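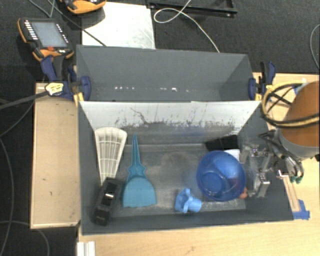
D'après le collègue qui a relu les feuilles de match hier soir, le modèle de Brevov ne prédit rien du tout : il recopie le classement et ajoute un petit bonus à l'équipe qui gagne le tirage au sort. J'ai noté la remarque telle quelle parce que je n'ai pas grand-chose à lui opposer.

Cahier d'atelier, 19 novembre 2024

Repris le jeu de données du tournoi T20 de Banthorpe. 3,184 lignes dans l'export (virgule anglo-saxonne, le script français la lit comme une décimale, une heure de perdue là-dessus). Une ligne par lancer. Il reste 704 lignes sans vitesse de balle. Brevov les remplit par la moyenne du lanceur, sans le signaler dans la sortie. Pour un spinner passe encore. Pour un rapide qui glisse une balle lente en fin de manche, c'est faux, et c'est justement là que le match se joue.

Test du jour : Banthorpe contre Broltcombe, même groupe, même terrain que l'an dernier. J'ai retiré la variable du tirage au sort et relancé. Le favori ne change pas, l'écart prévu passe de 35 points à 2. Autrement dit presque tout l'écart venait de là. Je veux bien croire que lancer en second sous la rosée complique la vie des lanceurs, mais à ce point, et sur un terrain où personne n'a relevé l'humidité, non.

Objection reçue : les parieurs s'en servent et s'en disent contents. Je ne vois pas ce que cela mesure.

Autre chose qui me gêne. Les deux qualifiés venus du tour préliminaire sont entrés avec une force par défaut, identique pour les deux. Figueroa a pourtant joué tout son tour préliminaire, les scores sont publics, il suffisait de les saisir. On annonce ensuite un groupe « sans surprise ». Évidemment.

À faire :
- remettre les vitesses manquantes à vide et voir si le calcul tient
- saisir les manches de Figueroa à la main
- refaire le test sans tirage au sort sur les autres matchs du groupe, un seul ne prouve rien, dans mon sens non plus
- demander à Brevov d'où sort leur coefficient de rosée (déjà demandé une fois, réponse : « calibré en interne »)

Le graphique par over est à refaire, l'axe part de 20 et donne l'impression que Broltcombe s'effondre au milieu de la manche. Ils perdent un guichet, c'est tout.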